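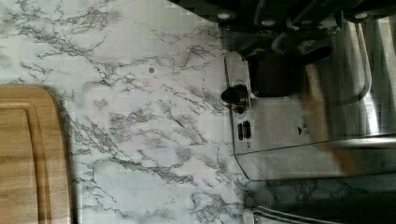
Wooden board on a white, grey-veined worktop

Bloating every time I add more fibre, do I carry on?

Posted by Ghizlane El Idrissi, Feb 7, 2021

Hello everyone, I hope this is the right board for it. My practice nurse at Lurkcombe told me to eat more fibre as I've been rather sluggish in that department (sorry!) since my hours changed at work. So I went at it properly: bran in the morning, lentil soup at lunch, beans or chickpeas at night. Well, two weeks in and I'm as tight as a drum by teatime, and noisy with it. My sister says push through, my husband says stop at once. I don't have any pain to speak of and I'm not losing weight. Is it normal, and does it settle? I'd love to keep going if I can, because I do like the soup.

Eylül Başaran

Oh you poor thing, I did exactly the same when I moved to Bundton and decided to become a new woman. It sounds to me as though you've gone from very little to an awful lot all at once, and your insides haven't had time to get used to it. When I finally saw a dietitian she had me drop back to what I was eating before and then add one thing at a time, leaving several days between each. I started with porridge, then a small spoonful of lentils stirred into something else, and didn't touch the bran for ages (I still don't get on with it). Drink more as well, a glass with every meal at least, as fibre without water made me worse.

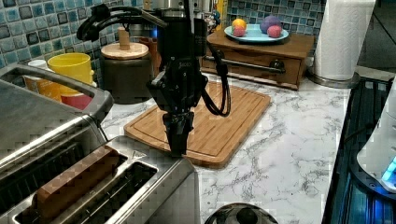
Tinned pulses were much kinder to me than the ones I cooked myself, so long as I rinsed them until the froth had gone. The other thing that helped was going easy on onion and garlic, which I'd been putting in everything and blaming the beans for! Breakfast was simpler: a toaster with two long slots like the one in the corner there takes a good big slice of seeded bread, and one slice of that was plenty to begin with. It took me until June to get up to a proper helping of chickpeas, but I can eat them happily now.

Rachid Erraji

Charcoal tablets. Worked for me.

Taha Fawzy

I'd be a bit careful with the charcoal, Rachid, as it can interfere with other medicines, so Ghizlane, do ask the pharmacist first if you take anything regularly. Otherwise I agree with Eylül, slow down but don't give up.

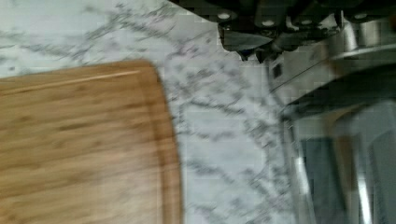 My own trouble turned out to be fruit. I was having apples, pears and a big bowl of plums on top of all the fibre, and it was simply too much for one day. Now I cut up a kiwi or half an orange after lunch and leave it there, and a board with a juice groove like that one is handy for the orange. Walking after supper helps me too, even just to the postbox and back. If it hasn't eased after a few weeks of going gently, or you get pain, bleeding or any weight loss, please ring the surgery and don't wait on us lot. Let us know how you get on, and I wouldn't mind the soup recipe.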